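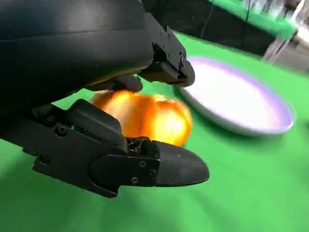
What is a freestanding birth center?

A freestanding birth center is a licensed health facility where midwives care for people with low-risk pregnancies. It is separate from a hospital and has no operating room. Ceriditz Birth Center has been licensed by the state for 11 years.

Who can give birth at Ceriditz?

Most healthy adults carrying one baby, head down, between 37 and 42 weeks. We review your medical history at the first visit and again at 36 weeks. Twins, breech babies and most people with a prior cesarean are referred to Jarmont Hospital.

How many births do you attend?

Our midwives attended 437 births last year. Two midwives are on call at all times.

What pain relief is available?

Warm water tubs, nitrous oxide, massage and position changes. We do not offer epidurals. If you decide during labor that you want one, we will arrange a transfer.

What happens if I need to go to the hospital?

Your midwife calls ahead and sends your chart. Jarmont is 2 miles away. Most transfers are for slow labor and are made by private car. In an emergency we call an ambulance and a midwife rides with you. Your prenatal records go with you, so you will not have to repeat your history.

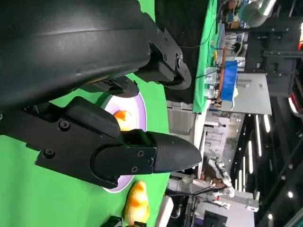
Close view of a gripper finger with a tapered tip

Can I eat and drink during labor?

Yes. Bring light food that you like. There is a refrigerator and a microwave in the family kitchen.

How soon do we go home?

Usually four to eight hours after the birth. A midwife visits you at home the next day and again on day three. You come in for checkups at two and six weeks.

Does insurance cover a birth center?

Many plans do, including Medicaid in our state. Call the number on your card and ask about both the facility fee and the midwife fee. The Draltis billing office can give you the codes to read to them. Families paying on their own may qualify for a discount of up to 50 percent.

Can I take a tour?

Tours are held every Tuesday at 6 p.m. at the Tsolakis Street entrance. Children are welcome. Call the front desk to sign up.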